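Steladley Bin Picks, data card

Last revised 3/26/24 by Nneka Balogun and Costel Pop. Read the limits before the numbers.

What is in it

1,351 recorded pick attempts from one arm working over one gray bin. Each attempt has the fixed camera video, joint positions, gripper state and a label typed by the operator. 303 attempts are labeled as failures. We think the real figure is higher. Margareta Iordache relabeled a sample and disagreed with the operators often enough that we no longer trust the word "success" in the label column. Treat it as an opinion.

What it is supposed to be for

Training grasp policies on household clutter. The original plan said a policy would "generalize to unseen kitchens." We have no evidence for that and would like people to stop quoting it. All of the objects came out of the same two drawers, and the five operators learned to lay them out in ways the arm could handle.

Known problems

Cables hang off the wrist and block the camera during many grasps. Thin handles are over-represented. Lighting never changes. Attempts abandoned before contact were deleted in the first week of March, and we can't get them back.
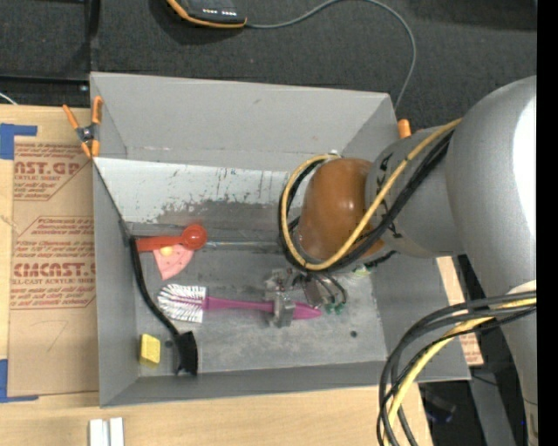 Gripper finger across the handle of a bottle brush, with a red scoop and a black long-handled brush also in the bin.

Splits

1,000 attempts for training, the rest for testing. The split is random by attempt, so the same objects turn up on both sides. A high test score tells you very little. Tímea Kozma is working on a split by object; until it is out, please don't publish comparisons.

Label corrections go to Costel.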